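Clurach Tea Towel, Set of 2

Home / Kitchen linens / Towels and cloths

Product no. 447

Right, the tea towels are back! I've had more emails about these than about everything else in the shop put together, so thank you for being so patient (and to the lady who wrote in three times, yes, yours is going in the post first).

If you haven't met the Clurach before, it's a big, plain, proper linen tea towel, with a hanging loop on the short side and a hem that doesn't curl up after a wash. I started selling it when my own old ones wore through and I couldn't find anything in the shops that would dry a wine glass without leaving bits all over it. My mother had towels that lasted her whole married life and I wanted one of those, basically.

The cloth is woven for us by Toltine, who also do our aprons, and this batch is a touch heavier than the one we had in February. I like it better. It feels a bit stiff when you first take it out of the wrapper, a bit like a new shirt, and I do get the odd message from someone worried they've been sent the wrong thing. You haven't! Linen needs a few goes through the machine before it softens and starts drinking up water the way it should. Mine came right after 3 washes, though I'll admit I use a fairly hot one.

Colours this time are oatmeal, slate and a dark green called Palleo, which I wasn't sure about on the sample card and have now hung in my own kitchen. The red stripe has gone for good, I'm afraid. I've asked and asked.

Washing: 40 degrees for everyday, 60 if you've been mopping up gravy. Please leave out the fabric softener, it coats the fibres and then the towel just pushes the water round the plate. Line dry if you can, and give it a good shake first. I never iron mine, but Harish Sisodia, who packs all the orders, irons his and folds them in thirds, and they do look very smart in the drawer.

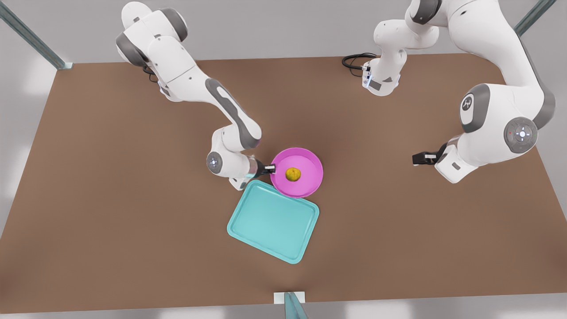 A few people have asked whether they can be used for bread. Yes, they're lovely for it, just rub some flour well into the cloth before you lay your dough on it, and keep one aside for the job so you aren't drying mugs with a floury towel. The Šťastný bread cloth is longer and has a tighter weave, so have a look at that one too if you bake every week.

Sold in pairs, both the same colour. If you'd like one of each, put a note in the box at checkout and I'll swap them over, no extra charge.

Returns are fine as long as they haven't been washed.

Page updated March 26, 2020

Colour: Oatmeal / Slate / Palleo green
Pack: 2 towels
Add to basket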